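# Registering With Your Embassy and Setting Up a Check-In Plan Before You Work Abroad

If you've signed a contract overseas, most of the paperwork comes from the employer. Registering with your own embassy doesn't. You have to do it yourself, and it takes less time than the visa photo. The steps below are written for workers going out on company contracts, but they apply to families and students too.

## What you need first

- Passport, valid for at least 6 months past your arrival date
- A copy of your work contract, with the employer's local address
- The street address where you'll be living, or the name of the housing compound
- A local phone number, if you have one already
- Two emergency contacts: one at home, one in the country you're going to

If you don't have a local number yet, register with your home number and update it in the first week. An old number on file is the most common reason people miss an advisory.

## Step 1: Find the right form

Go to your foreign ministry's website and look for "citizens abroad," "traveler registration," or similar wording. Don't use a link somebody forwards in a group chat. Some countries have one form for short trips and another for residents. If your contract runs longer than the short-trip limit, use the resident form.

Some countries have no embassy where you're going and cover it from a neighboring one. The form is the same, but write down which office is responsible for you and what its duty number is.

## Step 2: Write your address so someone can find it

This is where most forms go wrong. A compound name alone isn't enough when there are several buildings behind one gate. Put down the building, floor, unit, and the nearest landmark a driver would know. If you're placed in company housing such as the Prodico or Pelolard residences, ask the housing office how they write the address in the local language and paste that in as well.
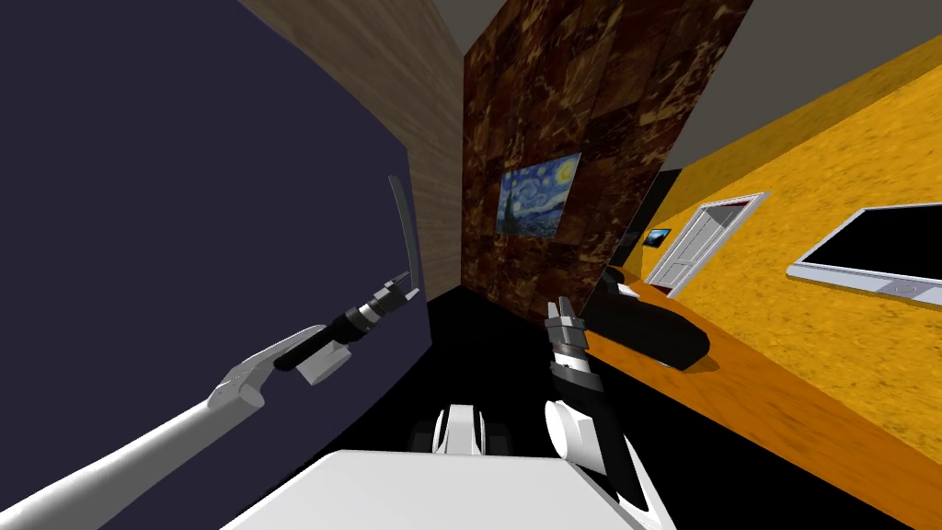

*Inside a furnished unit, with a Starry Night print on the far wall.*

Do the same for your workplace. If you rotate between two sites, list both and note the usual rotation.

## Step 3: Sign up for alerts in two ways

Email is fine for routine notices about holidays and office closures. It's a poor choice for anything urgent. Turn on text alerts too, and save the embassy's sending number as a contact so it doesn't land in spam. If the embassy posts on a social media page, follow it, but treat it as a backup. Mobile data is often slow or shut off during a security incident, and plain texts may still get through.

## Step 4: Set up a check-in plan

An embassy can't call everyone. Your own group has to do part of the work.

1. Pick a group of no more than 20 people who live or work near each other.
2. Choose one lead and one deputy. They shouldn't work the same shift.
3. Agree on a single channel. Ours is a text thread. Kinyua runs a radio net at its sites, and that works too.
4. Agree on the message. "OK, name, location" is enough.
5. Set a time limit. After an incident, everyone replies within 30 minutes. The lead then calls anyone who hasn't answered.
6. If a person still can't be reached, the lead reports it to the employer first and then to the embassy duty line.

Keep the thread clear of rumors and forwarded videos. Open a second thread for talk if people want one. 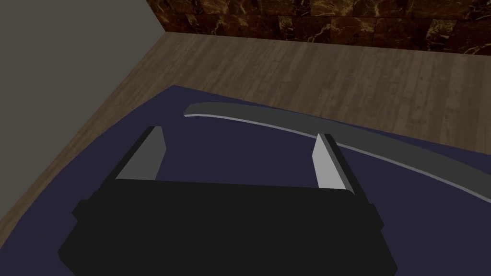
Print the list of names and numbers and give a copy to the lead and the deputy. Phones get lost, and batteries run out during long power cuts. A sheet of paper in a plastic sleeve is good enough.

## Step 5: Know what each alert level asks of you

Wording differs by country, so read your own ministry's definitions. In general:

| Level | What it usually means |
|---|---|
| Precautionary | Stay alert, avoid crowds, carry ID |
| Restricted | Limit movement, no new deployments |
| Voluntary repatriation | The government may help you leave if you ask |
| Mandatory repatriation | You are told to leave |

Check your contract for what happens to your pay and airfare at the last two levels. If it says nothing, ask in writing before you travel.

## Step 6: Keep it current

Update the registration when you move, change employers, renew your passport, or go on home leave. Workers transferred from the Fludov site last April were still listed at the old camp for almost 6 months. Put a reminder in your phone for the first of each month and look over your entry.

When you go home for good, close the registration. Otherwise the duty officer may spend time looking for you during the next emergency.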